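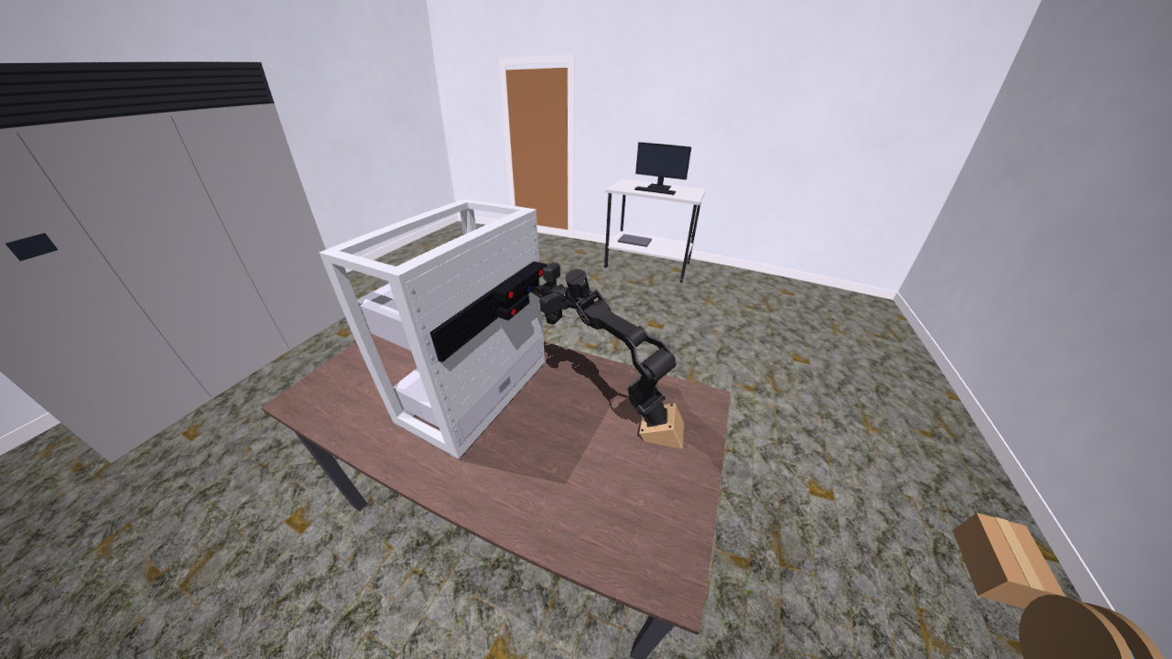

About Bitari

Bitari reads local opinion polls and says whether they are worth your time. Most of them aren't. We publish a short note on each one, usually within a few days of it coming out, and we keep the old notes up even when they make us look daft.

We work from Lusurstead and mostly cover council elections, by-elections and the odd local referendum. National polling gets plenty of attention already, some of it rather good. A poll of one ward gets a headline in the local paper, a leaflet with a bar chart on it, and then it is gone before anyone has asked who paid for it.

How we started

In June a few years back, a leaflet went round the town saying that one candidate for the council was 18 points ahead. The small print gave the sample as 33 people. It didn't say how they were picked, when they were asked, or what the question was. We wrote to the campaign for the details and got a thank-you note and a request for a donation.

The candidate won, as it happens, by seven votes. Supporters told us this proved the poll had been right. We have been having a version of that argument ever since.

What we look for

Who paid, and whether the reader was told. The exact words of the question, in the order they were asked. How people were reached, and what was done about those who didn't answer. A sample of 992 looks serious on a page, but if all of them came from one party's mailing list you have learnt what the mailing list thinks.

We are wary of the word "momentum". Two polls by different firms, using different methods, do not make a trend, however nicely somebody draws the line between them. We are just as wary of the article that comes out the morning after, explaining why the result had been plain all along. We keep copies of what the same writers said the week before.

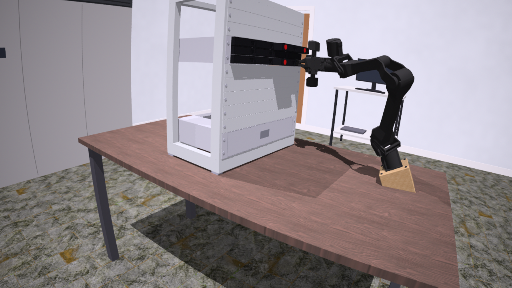 M. El Ouafi
Editor, Bitari

I should say something about what we don't do, as it fills a good part of our inbox.

We don't make forecasts. People ask every spring, and some get cross when we decline. I have read a great many forecasts of council elections and I couldn't tell you which of their authors were skilled and which were lucky. I doubt they could either.

We don't work for candidates or parties, and we won't look over a poll privately before it is put out. If you send us one, assume we will write about it.

We also don't claim to be free of opinions. Every site like ours has a page saying it is neutral, and I've never found those pages much use. Read the notes, check them against the tables, and if we seem to go easy on one side then write in and say which note you mean.

Money

Bitari is published by Clostadska, a small firm that prints and sells guides to local government. Clostadska pays for the office and for my time. It has no say in what we cover. You have only our word for that, so the accounts are on the Funding page, along with any gift to the site and the name of the giver. We take no advertising from polling firms.

Mistakes

We make them. Corrections go at the top of the note, with the old wording left in place underneath. The longest one concerns a by-election where we called a poll worthless and it came within a point of the result. I still think it was a bad poll, and the correction explains where our own sums went wrong.

Getting in touch

Use the form on the Contact page. Please attach the full tables if you have them, as a photo of a bar chart doesn't give us much to go on. Leaflets can be posted to the Lusurstead office.

Page last updated May 10, 2022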